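Chapter 4
What It Costs Before It Does Anything

Learning goals
After working through this chapter you should be able to separate purchase price from cost of ownership, draft a first-year equipment budget for a small automation project, and read a supplier's quote without feeling grateful.

Key terms: landed cost, consumables, commissioning, utilization, spares ratio

Every equipment budget begins life as a single number on a single line. The number is the price of the machine, and the person who wrote it down is usually in a good mood. By the end of the project that line has picked up a family: freight, cables, mounting plates, a license that renews every April, and a padded case for an item everyone had assumed would stay on its bench.

Consider the fictionally named but painfully ordinary line item "accessories." It tends to be filled in last, with whatever is left over, and it tends to be spent first.

Olesia Demchenko learned this while planning equipment for Laltberg, a company that wanted its machines to handle household laundry. Her first draft had 2 robot arms from Skandine at the top and very little underneath. Her second draft was longer. The arms could not be bought sensibly until someone knew what they were supposed to do with a shirt, and finding that out meant paying people to handle cloth with hand-held grippers, over and over, in ordinary rooms. None of this was in the first draft, which had gone straight from "buy robot" to "robot folds shirt."
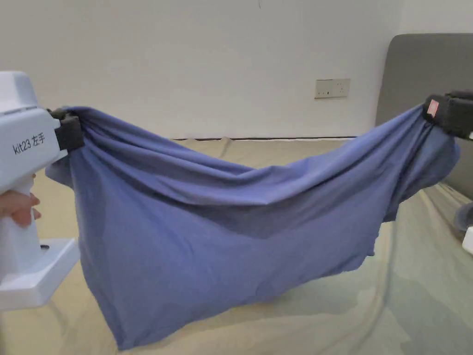 The lesson she drew was a scheduling one. Money spent on learning the task should come early in the plan, while it can still change what gets ordered. Put it after the purchase order and it can only tell you, in some detail, what you should have bought.

She also found that the cheap items set the pace. A jaw pad costs less than lunch. It is also a part that wears, and a worn pad can stop a day's work as thoroughly as a failed motor. Her supplier, Kioko, sold pads in packs of 12 or cartons of 200, a range that seems to have been designed by someone who had never needed 30. She bought the carton. It took up a shelf and looked foolish for a while, and then it looked less foolish.

Labor deserves the same suspicion. Quotes describe equipment as if it unpacks itself, charges itself, and puts itself away at night. Somebody does these things, and that somebody has an hourly rate. In Laltberg's plan the hours went under "general," a heading that in most companies means "we will argue about it later." We will give them a line of their own throughout this chapter, and you should do the same in your own work, even when the total makes the meeting quieter.

Then there is the matter of spares. The second supplier on Demchenko's list, Staton, offered a discount on a complete backup set at the time of purchase. Managers dislike backup sets because they sit in a cupboard doing nothing — the very quality that makes them useful. Whether the discount is worth taking depends on how long a replacement takes to arrive and what an idle day costs you. Both figures can be found before you sign anything. Section 4.3 shows how to compare them.

The chapter proceeds in the order a budget ought to be written, which is close to the reverse of the usual one. Section 4.1 covers the task and what it costs to understand it. Section 4.2 deals with consumables and labor. Section 4.3 takes up spares, service contracts, and the warranty clause that excludes normal use. The price of the machine itself appears in Section 4.4.

Before You Read On
Find a quote for any piece of equipment at your school or workplace. Write down every item you would need to buy, borrow, or hire before it could do a full day's work. Keep the list; you will add to it at the end of Section 4.2.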